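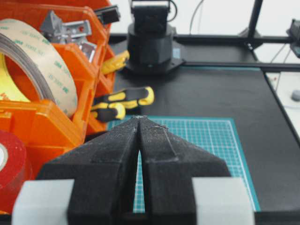

Werkstattbuch Grurnow, Tisch 2
1. Mai 2019

Feiertag, Haus leer, also endlich die Kleinteile am Montagetisch sortiert. Der Auftrag für Vornia (Rahmen mit Einschüben) läuft ab nächster Woche, bis dahin muss klar sein, was wir dahaben und wo es liegt. Beim letzten Rahmen ging ein halber Vormittag mit Suchen drauf, hauptsächlich nach Winkeln.

Festgelegt für den Tisch:
- Am Tisch bleibt nur, was für den Rahmen gebraucht wird. Alles andere zurück in den Schrank Pivberg.
- Klebebänder in die orangen Kästen, nicht mehr in die Schublade.
- Schneidmatte bleibt liegen. Geschnitten wird ausschließlich darauf.
- Profilreste unter 9 cm kommen in die Schrottkiste, längere behalten wir. 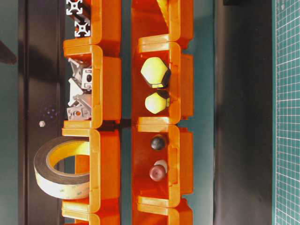
Die Verbinder haben am meisten Zeit gekostet. In der alten Kiste lagen Winkel aus zwei Lieferungen durcheinander, die von Tijani haben eine etwas größere Bohrung und passen mit unseren Schrauben nur mit Scheibe. Graue Winkel und Eckverbinder sind jetzt zusammen in einem Kasten, die Enden der Aluprofile direkt darüber, damit man beim Anhalten nicht um den Tisch laufen muss. Das Fach ist ziemlich voll, ein paar Winkel ragen vorn über den Rand. Wenn noch eine Lieferung kommt, brauchen wir dafür ein zweites. Die Knäufe habe ich vorläufig in der Nachbarreihe gelassen, ebenso die gelblichen Sechskantkappen. Ob wir die Kappen für Vornia überhaupt verwenden, ist offen. In der Zeichnung stehen sie nicht mehr.

Bestand laut Liste nach dem Umräumen, Schrank und Tisch zusammen: 1.298 Teile, Schrauben und Muttern mitgerechnet. Davon 69 Winkel der alten Sorte. Für den ersten Rahmen reicht das, für den zweiten muss nachbestellt werden. Nutensteine sind knapp, stehen schon auf dem Zettel.

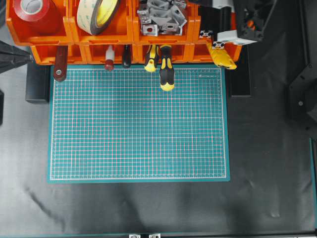 Lesezeit: 2 Minuten

Zum Arbeitsplatz selbst: Die schwarze Abdeckung wirft links unten immer noch Falten. Ich habe sie nachgezogen und neu unter die Matte gelegt, ganz glatt bekomme ich sie nicht. Zum Schneiden egal, beim Ausrichten langer Profile stört es, weil der Anschlag nicht sauber aufliegt. Vorschlag: beim nächsten Mal an den Ecken festkleben, aber mit dem roten Band, das geht ohne Rückstände ab. Das doppelseitige liegt gleich im Kasten daneben und ist dafür zu schade.

Am Raster der Matte lassen sich kurze Klebestreifen direkt ablängen. Für den Zuschnitt der Profile reicht das nicht, dafür weiter Messschieber oder Stahllineal nehmen. Die Klingen habe ich getauscht, 4 Stück sind noch im Päckchen.
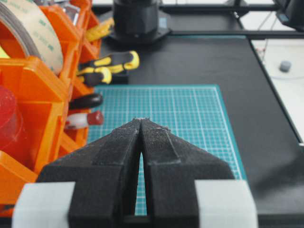
Offen / nächste Schritte

- Kästen beschriften. Etikettenband ist leer, zur Not Kreppband und Filzstift. Auf dem Orange hält der Stift allein schlecht.
- Winkel der zwei Lieferungen trennen, sobald ein weiterer Kasten da ist. Bis dahin vor dem Verschrauben die Bohrung prüfen.
- Bei Vornia nachfragen wegen der Kappen, außerdem ob die Einschübe geklebt oder geschraubt werden sollen. Davon hängt ab, wie viel doppelseitiges Band wir bestellen.
- Schrank Pivberg, unteres Fach: noch nicht angefasst. Da liegen auch die Scharniere, die im März gefehlt haben.
- Liste ausdrucken und innen an die Schranktür hängen. Entnahmen bitte mit Bleistift eintragen.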